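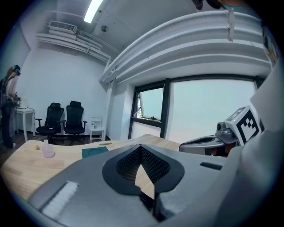

Clostato ceiling light, switched on, in a small white-walled room.

Search products Enter keyword or part name Search

Clostato Ceiling Light, Long

The Clostato is a long fluorescent fixture for small offices, workrooms and study rooms. It goes on a flat ceiling and lights a desk and the floor around it from one central position. Most customers buy one per room. For a long room or a hallway, see the Flernico, which can be joined end to end.

Light output is 2000 lumens. The fixture draws 30 watts and runs from a standard lighting circuit with an ordinary wall switch. It does not work with a dimmer.

What comes in the box
Fixture body with ballast fitted
Clear cover
Two ceiling brackets with screws
Wiring sheet and drilling template

The tube is sold separately. We stock the Parisi tube in warm white, neutral white and cool white. Neutral white is the usual choice for desk work — cool white can look harsh against white paint, especially in the evening. Other makes will fit if the length and the pins match.

Placing the fixture

Tape the drilling template to the ceiling before you mark anything. In a room with a duct box or a boxed-in beam, measure from the edge of the box and not from the wall behind it, or the light will end up off center. Running the fixture parallel to the box usually looks tidier and leaves fewer shadows on the desk.

Keep clear of the smoke detector. Follow the distance given in the detector's own instructions, and don't run the supply cable across its base. If the desk faces a window, set the light slightly behind the chair to cut glare on a screen, but not so far back that you sit in your own shadow.

Wiring should be done by a licensed electrician.

Care

Turn the power off and let the tube cool. The cover unclips from either end. Wash it in lukewarm water with a little dish soap and dry it fully before it goes back on. Wipe the body with a dry cloth only. Replace the tube when the ends turn dark or it is slow to start. Used tubes contain mercury and have to go to a recycling point.

Warranty and parts

The body and ballast are covered for three years from delivery. Tubes are not covered. Spare covers and brackets are kept in stock; replacement ballasts are ordered in and normally ship the following week.

Orders for whole floors or several rooms are quoted separately. Send a floor plan with ceiling heights to Fiorella Messina at the sales desk — a hand sketch is fine if the measurements are on it.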